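Gallery: The Small Things Table

Tullow Community Rooms, Trurnside
Page updated 26/06/2025

The small things table is the part of the swap day that takes longest to set out and gets the least attention in the leaflet. Furniture and bedding go in the main hall. Anything that fits in one hand comes upstairs: lids, coasters, soap dishes, play food, egg cups, single saucers and the odd plastic piece that has lost whatever it belonged to.

We started it in February with two shoeboxes. By the second swap day we had over 100 items, and the sorting has had to get a bit stricter. Shota Ogura does most of it now and decides what goes out.

The rules are simple. Things must be clean. Glass goes downstairs to the hall. Batteries come out before anything is handed over. If a piece is part of a set, tape the set together or bring it in a bag with the number of pieces written on the outside.

Colour does more to shift things than we expected. A clear plastic disc put down by itself on a white top gets picked up and asked about. The same disc in a box of forty others stays in the box all afternoon. So we now lay things out flat with space between them and keep the boxes under the table for topping up.
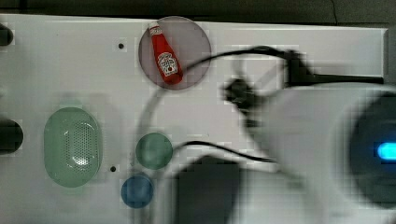
Coasters and flat discs are the most common thing brought in, and most come without their holder. We don't try to match them. People take them to put under plant pots, or for children's shop games, and one person wanted a blue one to replace a counter in a board game. Size matters more than shade for that sort of use, so if you are looking for a particular fit, bring the thing it has to fit.

Soap dishes go quickly. The kind with drainage holes are asked for most. Please give them a proper scrub before you bring them, as limescale in the holes is hard to shift on the day and we only have the one sink.

Kitchen odds and ends are more mixed. Sauce bottles are wanted for play kitchens as long as they are empty and washed out, with the lid on. Full or part-used food can't be accepted. We have had to turn away jars of jam and a tin of paprika, and both went home again with their owners.

Anything left at the end is kept for the next swap day. After it has been out 3 times without being taken it goes to Nuno Cordeiro, who collects for the craft store at Valalstead. He has asked for flat plastic in any colour and for round lids of all sizes. He doesn't need any more corks.

Dropping off

Bring small items to the upstairs room from ten o'clock on the morning of the swap. Use the side stairs, as the front ones are kept clear for people carrying furniture. One carrier bag per household is plenty. If you have more than that, leave a note at the desk with your name and a rough list, and we will tell you which swap day has room for it.

Labels and tape are on the windowsill. Please put the scissors back.

More galleries: Main hall | Bedding and curtains | Books | Garden pots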